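News > Software > Planning and control

Print this page | E-mail this page

Search this site Enter keyword Go

Wison planner learns to use both hands on cupboard doors

Robots have been opening doors in simulation for years, but the new release of Wison, the motion planner from Gradby software house Bunditz, makes the job look a good deal less fussy. Version 3 came out on Friday and it is a lovely piece of work.

The big change is in how the planner treats a robot with two arms. Older versions worked out a path for one arm, froze it, and then looked for a path for the other that didn't bump into the first. That was fine for picking things off a table. With a cupboard door it often went wrong, as the door swings out into the space where the second arm wants to be, and the planner would give up or send an elbow on a long tour of the room.

Wison now plans for both arms and the door together. The hinge is treated as one more joint in the problem, so the software knows where the panel will be at each moment of the swing and can keep the free hand somewhere useful while the other does the pulling. If the grip on the handle slips in the simulator, it plans again from wherever the door has stopped – no need to go back to the start of the run.

Bunditz tested the release in Baran, its own simulator, on 64 made-up kitchens and living rooms. Wall textures, floors, windows and handle shapes are shuffled from one room to the next, and some of the results are gloriously ugly. The point of all that mixing is the perception side. The part of the software that finds the handle has to cope with patterns and colours that no decorator would put together, and with views from odd angles as the robot's body leans and turns.

The old version finished the cupboard task in 2 of the 7 hardest rooms. The new one finishes it in all 7, and the runs are much nicer to watch. The arms move together, there is far less dithering in front of the handle, and the free gripper stays close by, ready for whatever comes next.

There is plenty here for people who spend their days chasing bugs too. A replay tool lets you stop a run at any step, tip the camera any way you like and see which contact the planner thinks it has made. It will also draw the paths it threw away, with a short note on each: too close to the wall, wrist at its limit, handle out of reach. Anyone who has stared at a log file full of "no plan found" will be very happy with that. The settings file has been tidied as well, and old projects should load without changes.

A few things are still missing. Sliding doors work only if you describe the rail by hand, and drawers with a soft-close stop confuse the slip check. Bunditz says both are being worked on. Long, thin handles are in good shape, though, and they were the worst offenders last time, because the planner could never settle on how far up the bar to take hold.
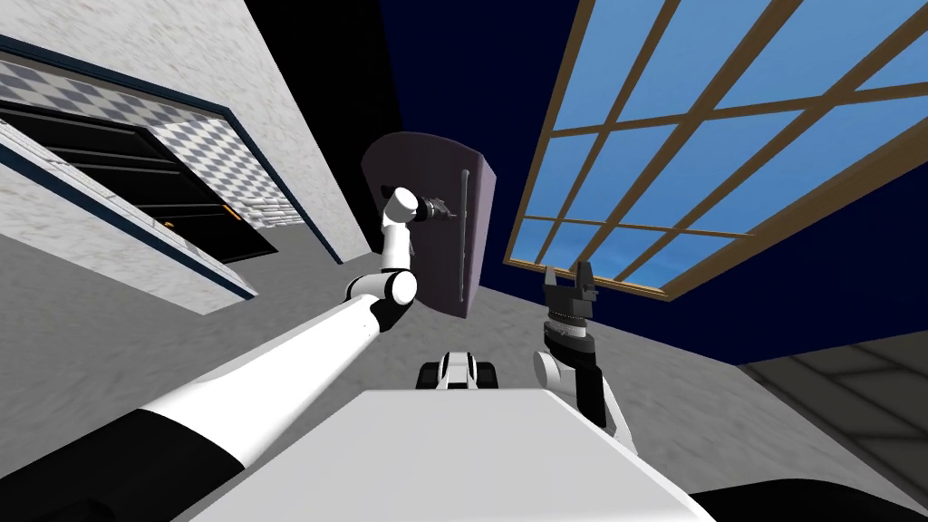

The full set of test rooms comes with the download, along with the recorded runs, so you can try your own settings on the same doors and compare.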